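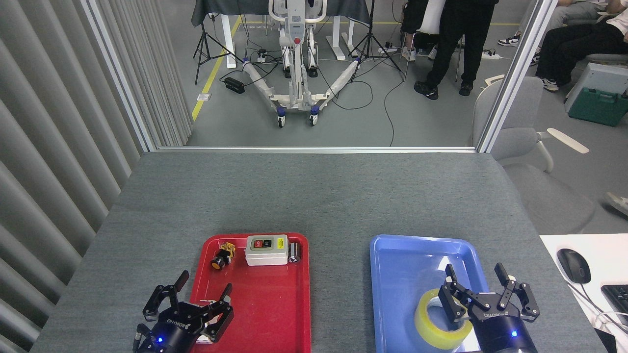 Red tray, blue tray, and the switch box with its two buttons.

Speaker notes: Weighing lambs and picking your own replacement ewes
Skukport sheep day, October 20, 2025
9 min read
41 shares | 3 comments

Opening

Good morning! Wait for the coffee line to sit down. Ask for hands: who bought replacement ewes last year? Who kept back their own? Who did both and can't remember which ones are which? (That last one always gets more hands than people expect, and mine used to be up with them.)

Say up front that I farm at Pledach, on the hill side of the Fultar road, heavy ground at the bottom and thin ground at the top. We put 206 ewes to the ram last fall. I'm going to talk about one job, which is weighing lambs and using the weights to choose the ewe lambs you keep. I love this job. I know that's a strange thing to love, but the morning the 90-day weights come in is my favorite morning on the farm, better than sale day.

Tell them to interrupt me. If the sound goes, come closer.

Part one: how we used to choose

For years I picked replacements in August, leaning on the gate, and I took the big ones. Big, square, good head, bright eye. They looked wonderful in the pen and I was proud of them.

The trouble was that a big ewe lamb in August is very often a single, born early, out of a ewe with nothing else to do all spring but feed her. The one I walked past was a twin, born three weeks later out of a two-year-old, and she was eight pounds lighter. If you only look at the two of them side by side, you take the single every time. I did it for so long that I had more or less bred a flock that had singles!

Pause here, let that sink in, somebody usually groans.

So the first slide with numbers on it is just those two lambs. Tag, birth date, birth type, age of dam, weight. Give people time to read it. Ask which one they'd keep, then bring up the adjusted weights and ask again.

Part two: the weights themselves

We weigh three times. Birth, if the weather and my back allow. Then 60 days, which falls in May for most of ours. Then 90 days, and that's the one I make decisions on.

Birth weights first. I use a sling and a hanging scale and I write it on the back of my glove with a marker if I've dropped the notebook. It doesn't need to be pretty. What you want is the tag, the date, and whether she was born as a single, twin or triplet. Also write down how she was RAISED, which is a different thing. A triplet that lost both her littermates grew up as a single, and if you don't note it she'll look like a genius on paper.

The 60-day weight tells you about the ewe more than the lamb. Milk is doing most of the work up to then. When I see a pair of twins both doing well at 60 days, I go and look at the mother's card and put a star on it. Stars are the entire system. There's no software in that part.

By 90 days the lamb is eating for herself and you start to see what she can do on grass. This is where the late twins come roaring up, and I still get a kick out of it every year.

Don't chase one heavy lamb. Look for ewe families where the daughters and granddaughters keep turning up in the top half. I have one line at Pledach where I could draw you the family tree on a napkin, and there isn't a single showy sheep in it. They're plain, a bit narrow in the face, and they bring in two good lambs every year without any help from me.

Part three: the crate

We have a Guo weigh crate, secondhand, and people ask me about it so I've put it in. It's a plain lift-gate crate on load bars. I'm not here to tell you to buy one. Before that I used a bathroom scale under a plywood box and I got weights I could use, as long as I kept calm and the lamb did too.

Things I'd tell anybody setting one up:

Put it on level concrete. Ours sat on dirt for one season, and the readings drifted as the mud worked up underneath.

Zero it every 20 lambs or so, and scrape it out when you do. Wet manure weighs more than you think.

Weigh everybody the same time of day. We bring them in at seven and start straight away. If you weigh half before lunch and half after they've stood off feed all afternoon, you've measured your lunch.

Keep the race narrow and solid-sided for the last six feet. Lambs walk toward daylight and other lambs, so let them see both.

Check it with something you know. I use a sack of feed that I've weighed elsewhere, first thing and last thing.

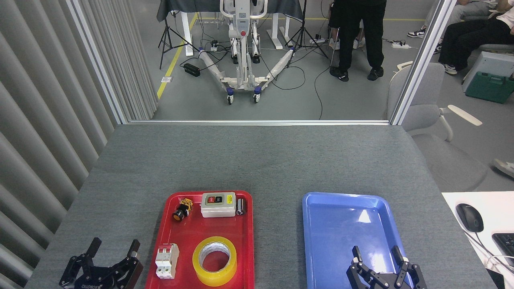

Tags and small gear deserve a minute of their own, because a weighing morning falls apart over little things far more often than it does over sheep. I've stopped the whole race to look for a tag applicator pin (it was in my hat). Everything used to go in one bucket: tags, pliers, marker, spare batteries, a syringe for some reason, half a sandwich. Now I have a board across two trestles beside the crate and I keep clean tags apart from tools. Look at the slide, a red tray and a blue tray with bare table in between, and then look at how different the bits on the red one are from each other, a push-button, a switch box, a little capacitor. You can pick out every one of them from the back of this hall. That's how I want my tag board to look at seven in the morning. Red for left ears, blue for right ears, and if I reach for the wrong color, whoever is writing yells at me.

Have one person write and do nothing else. If you're alone, talk into your phone and type it up that night. That night! I once left it for a week and spent an evening trying to work out whether I'd said fifteen or fifty.

Part four: adjusting, without a headache

Some people's eyes glaze over here, so go quickly and be cheerful. There are tables for this and there's a copy on the chair by the door. You're correcting for four things: the age of the lamb on the day, the sex, the age of the mother, and how she was born and raised.

Work the example on the flip chart. Take the weight on the day, take off the birth weight, divide by the age in days. That gives you gain per day. Multiply by 90, put the birth weight back on. Now everybody's the same age. Then use the table for the rest.

If they only do the age part, they're already ahead of where I was for most of my farming life. Say that twice. I'd sooner have people go home and do the easy half than fold up the handout and do none of it.

Compare inside your own flock and inside the same group. Lambs that spent May on the top field have no business being ranked against lambs from the creek meadow. I tried it one year and decided I had discovered a wonderful ram. I had discovered clover.

Part five: what the number can't see

Weights make the long list. Then you go out and look, and this is where your eye earns its keep again.

I turn every one of them up. Feet, teeth, and teat placement as far as you can judge it at that age. I watch them walk away from me. Anything that's been treated twice for feet goes out, whatever she weighed. Anything whose mother prolapsed goes out. Anything that tries to kill me in the race gets a note, and then I look up her mother's note, and it's generally the same note.

I don't keep daughters of a ewe that needed pulling two years running. It hurts when it's a top lamb. Do it anyway.

Then leave a few extra in the pen. We keep more than we need, weigh again before breeding, and sell what doesn't make it. They go easily, and buyers love it when you can hand over a card with three weights on it.

Part six: what changed for us

Be careful here, I'm one farm and we had some kind springs. More of our ewes bring in twins now. The late-born end of the crop is less of a tail. I spend a lot less on bought-in females, and the disease worry that came with them has eased. Lambing in March is quieter, though part of that might be me getting older and fussing less.

We've put 1,000 lambs over that crate by now and the notebooks fill a shelf. I still read the old ones in winter. There's a ewe in there from the first year, terrible handwriting, weight crossed out twice, and I can follow her all the way down to lambs I sold last week.

Questions

Likely ones: cost of electronic tags (say it depends on numbers, and that paper got me a long way). Hair sheep (same method, but use tables made for them if you can find them). Can you do it with 15 ewes? Yes! Please do, and you'll be done by breakfast.

If there's time left, pass the lambing notebook around. Get it back.

Share this page | 41 shares

Comments (3)

I was at the back and heard every word. Went home and dug out two years of birth dates I'd never used for anything. Already found a ewe I should have kept a daughter from.

Do you adjust for ewe lambs reared on the bottle, or leave them out? We had five this year and one of them is bigger than all the rest.

Author reply: I leave them out of the ranking and weigh them anyway, for fun. If I like the mother I'll wait for her next lamb.

Weighed ours on the bathroom scale and plywood box this weekend. The box needs a lid.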